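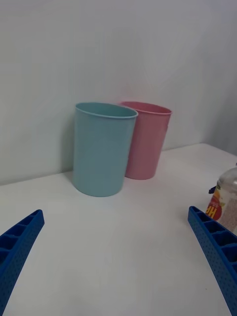

Light blue and pink cups on a white table.

Noline Community Kitchen
Progress report to the Moen Fund, 13 January 2021

The kitchen has run its weekly lunch program since June. We have served 2,000 meals to date, and 162 people are now on the regular list. Most live within walking distance of the Brarano Road bus stop.

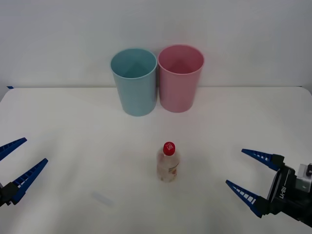 Food costs were lower than budgeted in the first quarter and higher in the second. Fresh vegetables made up most of the increase. We have moved our dry goods order to Itel, who deliver free to the rear door, and the savings there have covered part of the gap.

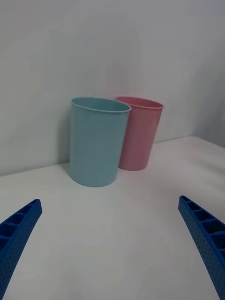 Replacement of disposable tableware was listed as a goal in our application. Plates and cutlery are done. For drinks we favour plain plastic tumblers without handles, in colours like pale blue and pink, as they are easy to tell apart from the kitchen's own glassware. Bowls are still to come, and the soup is served in paper until then.

The dishwasher was serviced in spring. The rinse arm was replaced at a cost of $821, charged to the maintenance line. The council has also approved our request for a second grease trap, but we do not have an installation date.
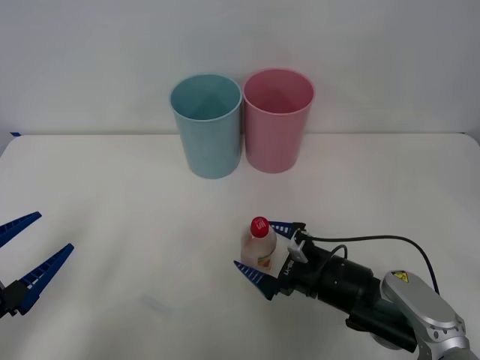 Two tumblers, side by side near the wall.

Nineteen people have completed the food safety course. Bradley Kershaw will run the next intake once the training room is available again. The remaining funds are committed to wages and the bowls.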